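Why does honey go cloudy?

Hello again! I'm Roxana Crăciun, and I write the Kitchen Puzzlers pages for the Skullerley Library children's corner. Last month a girl called Encombe (brilliant name, I'm very jealous) sent me a question on the back of a bus ticket. It said: "Our honey has gone all lumpy and my brother says it's gone off. Has it?"

No, it hasn't! Tell your brother to put it back in the cupboard.

To find out what's going on we have to start with the bees. Bees fly from flower to flower sipping up a sweet, watery juice called nectar. One bee might stop at 500 flowers before she goes home, and she carries the nectar in a special little honey stomach, which is separate from the one she uses for her own dinner. Back in the hive she passes it to another bee, mouth to mouth. (Yes, I know. I still have it on my toast.)

The nectar is far too runny at this point. So the bees spread it out in the wax cells and fan it with their wings, and the water in it slowly dries away into the air until what's left is thick and sticky. When it's ready they put a wax lid on each cell, a bit like us screwing the top on a jar.

Now for the sugar part. Honey is mostly two kinds of sugar, called glucose and fructose, with only a small amount of water. Try stirring sugar into a glass of warm water. The first spoonful vanishes, and so does the next, but if you keep going you get to a point where it just sits at the bottom and won't disappear however hard you stir. The water is full up!

Honey is even more crowded than that. It has more sugar squashed into it than the water can comfortably hold, so after a while some of the glucose gives up and starts turning into crystals. They're tiny to begin with. More glucose sticks on to each one and they grow, and that's when you see pale wisps and feel something crunchy on your spoon. The proper word is crystallising, and it's a good one to drop into conversation at breakfast.

Some honeys do it in a few weeks and some take years. It depends on the flowers the bees went to. Oilseed rape honey (from those bright yellow fields) sets very quickly, and acacia honey stays runny for ages.

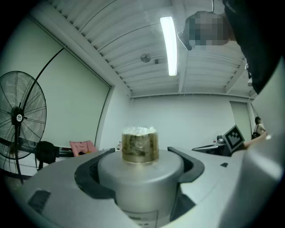
Cloudiness doesn't always happen evenly, and this is the bit I like best. Crystals need somewhere to start, perhaps a speck of pollen or a tiny air bubble, and then they spread out from there. It's well worth holding still and looking at any jar of something golden through its side. The little glass one in my picture is golden-brown and murky, with swirly, cloudy patches and a darker amber colour lower down. Have a go at drawing a jar like that, it's much harder than colouring it all in yellow!

Things to try at home

Ask a grown-up first, and wear something that doesn't mind getting sticky.

Put a spoonful of runny honey in one small pot and a spoonful of set honey in another. Leave them side by side on a shelf with the lids on, and draw what you see every Saturday until the end of January.

If you've got a lumpy jar you'd like runny again, ask your grown-up to stand it in a bowl of warm water with the lid on. The crystals will melt back in, though it takes longer than you'd think and you mustn't use boiling water.

And please don't give honey to babies under one, even a tiny lick, as it can make them very poorly.

Send your drawings to me at the library desk. I'd love to see them!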